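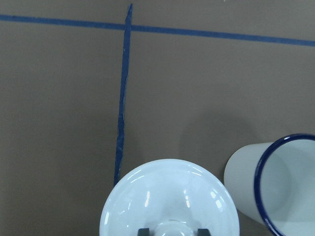 Tableware open day at Ekham, 2022-02-27

I went to Ekham expecting to be sold something, and I was, though it took them most of the morning to get around to it. The open day was billed as a look behind the counter at Baltero, which finishes and packs white bowls for shops and canteens. I had written a cool little piece on their catalog last June, so it was decent of them to let me in.

Herman Nugroho met us at the door and gave the talk. He likes the word "honest." Honest white, honest shape, honest price. I have bought honest bowls before and watched them chip on the edge of the sink, so I wrote the word down with a question mark next to it and left it there.

The first room was the checking room. Most of the work goes on over cardboard, which I hadn't expected after the catalog with its slate and linen. Brownish-gray cardboard, no shine to it at all, with blue painter's tape stuck across it in crossing lines. A big glossy white bowl was held up over it with its rounded outside facing up. I asked what the tape was for and was told it helps people put the bowl back in the same place each time. Fine. But one strip runs downhill as it goes across, and the one crossing it is torn and wrinkled along both edges, so "the same place" must be a fairly generous idea. If I were selling care and precision I'd spend a minute laying that tape again.

The bowl did look good, I'll give them that. White glaze or enamel, call it what you like (the staff used both words, and Nugroho switched between them in one sentence), with a faint blue in it that the catalog prints as cream. The lights in the room showed up on it as hard little streaks. We were told that the checkers read those streaks: if the reflection bends where it shouldn't, there is a dip in the surface. That was the most convincing thing I heard all day. I tried it myself on two bowls and couldn't find a fault in either, and I can't say whether that speaks for the bowls or against my eyes. The second was handed to me from a shelf by the person giving the tour. I would have liked to pick my own.

Lunch was soup, served in the company's bowls, naturally. They hold heat well at the rim, which is to say I burned my thumb.

Packing came after lunch. Wian Lekota runs it and was a good deal less polished than the morning's speaker, to her credit. She told us outright that returns come mostly from bad packing and that the fancy gift box, the Flanden, does worse than the plain one. The Flanden costs more. I asked why they still sell it and she said people like it. There was a sample of each on the bench and I'd take the plain one home without thinking twice.

Somebody in our group asked about Öztürkmen, the other name that comes up whenever people talk about white bowls at this price. Nugroho said they were "a different kind of customer," and moved us along to the shop. I own two Öztürkmen bowls. They have lasted well. I would have liked a proper answer.

The shop is small and warm and sells seconds at 35 percent off. I turned over a good many of them looking for the reason they were seconds. On most I found nothing, so either the checkers are very strict or the label is doing some work. I bought one anyway, a large one, and it is on my counter now with lemons in it.

Would I go again? For the checking room, yes, if they let visitors choose the bowl. The talk could be cut in half. Parking is on the street, there is a step at the entrance, and the shop takes cards but the soup was cash only.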